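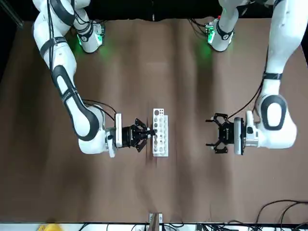
A reader on the Phelan forum had warned me that the Brosel gripper kit was fine on big blocks and hopeless on anything thinner than a pencil. I have had a pair of them on two arms in our shared workshop since September, and I only half agree.

The kit comes flat, with the finger linkages in one bag and the screws in another. Putting the first gripper together took me 60 minutes. The second was quicker, apart from one linkage that I fitted upside down and had to take off again. The printed guide is poor on this point – the drawing shows the left and right parts as identical, and they aren't.

My test job was a white test tube rack. The fingers go in from the side and close on the edge of the plate, and the rack makes a good target as it has a straight side to square up against. I ran 200 closes at the lowest force setting and the rack slipped in nine of them. Raising the force one step cured most of that. Single tubes are harder. The fingers are hard and smooth, and you will want to add a strip of rubber.

Opening width is generous, and the wide jaws forgive a sloppy approach. They also need room. With two arms working towards the same rack, you have to park one well back or the jaws will meet.

Cabling is the weak spot. The lead supplied is too short for a long arm, so I bought extensions from Drikgate and tied them along the links. Allow slack at the wrist.

Plukgate sells the spare fingers separately, and they arrived in two days. I would buy the kit again for racks, boxes and trays. For loose tubes I'd wait for the softer fingers Brosel has listed as coming soon.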